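Ticket 3540
Queue: Clanditz Facilities Desk / small appliances and furnishings
Site: Bunmont, second floor, Jiriseo tea room
Opened: 9/6/22
Opened by: Fiorella Santoro
Assigned to: Ubaldo Morelli
Priority: normal
Status: closed, one item transferred to ticket 2655

Summary

Electric kettle on the tea table switches off before the water boils. Intermittent. Secondary items reported on the same ticket: white film inside the bowls, rough ends on some of the thin sticks, and the table cloth moving when anything is dragged across it.

Original report (F. Santoro)

The kettle in the tea room has been cutting out early. You press the switch, it starts, and at some point before a boil the switch comes back up. Sometimes you can press it again right away and it carries on. Sometimes it does nothing until you lift it and put it back. It has been doing this on and off since June and is now most mornings. The outlet seems fine -- I plugged a desk lamp into it and the lamp stayed on.

While you are up there, please look at the bowls. They come off the rack with a whitish film. Also a few of the sticks are getting rough at the ends. The cloth slides.

Entry 1 (U. Morelli)

Went up to look before changing anything. The table was laid as usual: metal kettle with the black handle and black base, white bowls with the red band stacked next to it, thermos on the sideboard. The kettle was standing on the cloth. The cloth is not flat. There are long creases and folds on the kettle side of the table, and a second, light blue layer extends beyond the gray one along the edge.

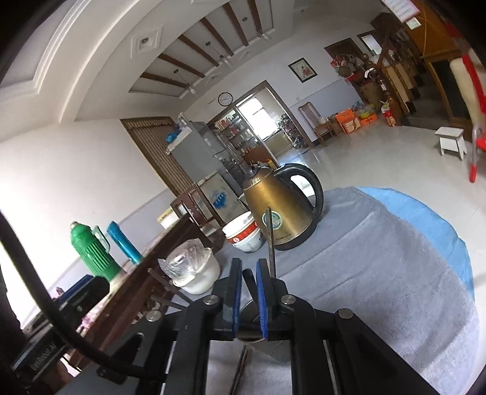
Tea table with kettle and stacked bowls. Green thermos on the sideboard.

No work done at this visit apart from unplugging the kettle and checking the cord by hand. No cuts, no flat spots, no discoloration at the plug. Pins straight. Outlet grips the plug firmly.

Possible causes listed for testing:

1. Outlet or circuit fault.
2. Scale on the floor of the kettle, causing the dry-boil protector to open early.
3. Steam switch tripping early, lid not seated.
4. Poor contact between kettle and base.
5. Failed thermostat.

Entry 2 (U. Morelli)

Test 1, outlet. Ran a fan heater from the same outlet on its high setting for 11 minutes. No interruption. Breaker did not trip. Cover plate cool to the hand afterward. Cause 1 ruled out.

Test 2, kettle in place on the cloth, lid closed, filled to the middle mark with cold tap water. Switched off after 47 seconds. Pressed the switch again at once. It latched but the element did not heat. Lifted the kettle, set it down in the same spot, pressed the switch. Element heated and the kettle reached a boil.

Test 3, same as test 2, same amount of water. Reached a boil with no fault.

Test 4, same again, but with the kettle turned a quarter turn on its base. The element dropped out when I touched the handle. Came back when I pushed down on the lid.

Note: tests 2 and 4 look like contact trouble. A dry-boil protector needs time to cool before it resets, and it would not come back from pressure on the lid.

Entry 3 (I. Amato)

Ubaldo asked me to look at the inside. Scale present on the floor of the kettle, light tan, thicker near the spout side. Some of it flakes when scraped with a fingernail. Filter mesh has a crust along the lower edge. None of this is unusual for the water in the building, but it has been a while since the last descale and there is no entry for one in the room log.

Recommend descaling before any further electrical tests, to take cause 2 off the list.

Entry 4 (I. Amato)

Descaled with Sanna powder, one sachet in a half-full kettle, heated to just below a boil and left to stand. Poured out, rinsed three times, boiled one full kettle of plain water and threw it away. Floor of the kettle is now bare metal apart from a faint ring. Mesh cleaned separately with a nylon brush.

Repeated test 2 twice on the cloth. First run reached a boil. Second run dropped out early, same as before. Scale is therefore not the cause of the dropout, although it needed doing.

Entry 5 (U. Morelli)

Moved kettle and base onto the kitchen counter, bare hard surface, nothing under it. Checked with a small level: counter is level both ways. Ran six boils in a row with a pause between each for the kettle to cool. No dropouts. Tried to provoke the fault by turning the kettle on the base and by tapping the handle. No effect.

Moved back to the tea table, same base, same cord, cloth under it. Level on top of the base showed a visible tilt toward the folds. Dropped out on the second boil.

Smoothed the cloth by hand, set the base on the flattest part, ran two boils. No fault on either. Then pulled the cloth slightly from the front edge, the way it moves when someone slides a bowl. The base shifted and one side lifted on a fold. Dropped out again on the next boil.

Finding: the base has short feet and needs a firm, flat surface. On creased fabric it rocks, and the kettle then sits at a slight angle on the center connector. Contact is good enough to start but opens once the water begins to move. Cause 4 confirmed. Causes 3 and 5 not supported by the counter tests.

Inspected the center connector on the base. One contact has slight pitting. Cleaned with a dry cloth and contact cleaner, left to air out before plugging in. Not bad enough to replace at this point.

Entry 6 (F. Santoro)

Question from me: can we just take the cloth off? The people who use the room like it there, it keeps the noise down when the bowls are set out.

Entry 7 (U. Morelli)

Cloth can stay on the table. The kettle base cannot stand on it. Put down a flat stone tile with rubber feet, placed directly on the tabletop, with the cloth folded back along one side so that it stops short of the tile. Do not put the tile on top of the cloth -- tried it, and it rocks as well.

For the sliding, put a non-slip mat between the cloth and the table. Standard shelf liner from the supply closet works. Cut it smaller than the cloth all around so it does not show.

Eight boils on the tile with the cloth folded back. No dropouts.

Entry 8 (A. Orlandini)

Bowls. The film wipes off with white vinegar on a sponge and does not come back after a rinse and hand drying. It is the same mineral deposit as in the kettle. Bowls had been left to air dry on the rack after rinsing in tap water. No damage to the glaze and no wear on the red band that I could find with a thumbnail.

The plastic bag should come off the cream-white container. It is bunched over the opening and traps steam if anything warm goes in there. I have left a note on the shelf. If a cover is needed, use one of the plate lids.

The dark gray cup with the small holes near the bottom got the same treatment. Scale likes to sit in the holes. A wooden toothpick clears them. Do not use a metal pin on it.

Entry 9 (A. Orlandini)

Sticks. Went through the bundle one at a time on the table. They are a mixed lot: some nearly black, others a gray-brown that has weathered, with lighter tips that are slightly frayed. The dark ones feel smooth along the whole length. The gray-brown ones catch on a paper towel near the tip.

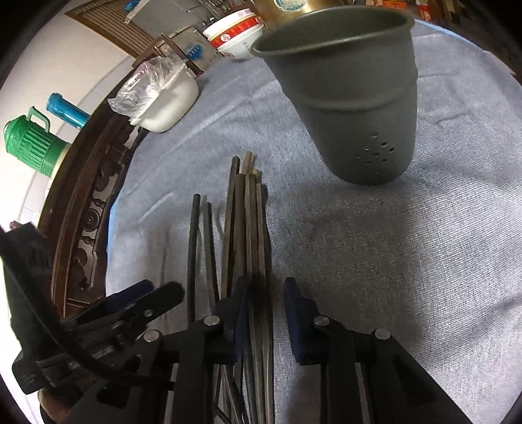
Action on the sticks

Method used to sort them, in case the next person has to repeat it:

1. Draw each stick through a folded paper towel from the thick end to the tip.
2. If the towel pulls a thread or snags, set the stick aside.
3. Look at the tip of every stick set aside under the desk lamp. Loose fibers mean it is out.
4. Sticks that are only dull in color, with a sound tip, go back in the bundle after a wipe with food-safe oil. Leave overnight before use.
5. Store tips up in a dry container with air space around them. No plastic over the top.

Sanding was considered. I tried it on one with fine paper and the end came out smooth but thin, and it felt rough again after one wash. Not worth the time. Replacement is the better option, and purchasing is not done from this queue, so that part goes to ticket 2655 under Settimio Marchetti.

Entry 10 (S. Marchetti)

Transfer received. Will order one full set in a single finish so the pairs match. Need to know from Fiorella whether the room wants the long or the short kind. The present ones look to be the long kind but I would like it confirmed before I place the order.

Entry 11 (F. Santoro)

Long, please.

Entry 12 (U. Morelli)

Follow-up on the kettle after one week of normal use on the tile. Fiorella reports no early shutoffs. Checked it myself in the morning with a full kettle and again in the afternoon with a small amount. Both reached a boil. Connector contact looks the same as after cleaning, no new marks.

The tile had been pushed back by a hand's width and the cloth had crept up against one edge. Moved both to where they should be. Put two small pieces of tape on the table under the back corners of the tile as a position mark.

Parts and materials used

Sanna descaling powder, one sachet
Contact cleaner, small amount
Stone tile with rubber feet, one
Shelf liner, cut to fit
White vinegar, sponge, wooden toothpicks
Tape

Maintenance added to the room log

Descale kettle: monthly, or sooner if tan flakes show in the water.
Check that the kettle base stands on the tile and that no fabric is under any part of it: weekly.
Dry bowls by hand after rinsing.
Inspect base connector: every six months. If the pitting has spread, replace the base and kettle together.

Resolution

Kettle: resolved. Cause was an unstable base on creased cloth, with slight contact wear adding to it.
Bowls and cup: resolved, mineral deposit removed.
Cloth: resolved with shelf liner.
Sticks: open under ticket 2655.

Closed by U. Morelli. Reopen on this number if the kettle drops out again while standing on the tile.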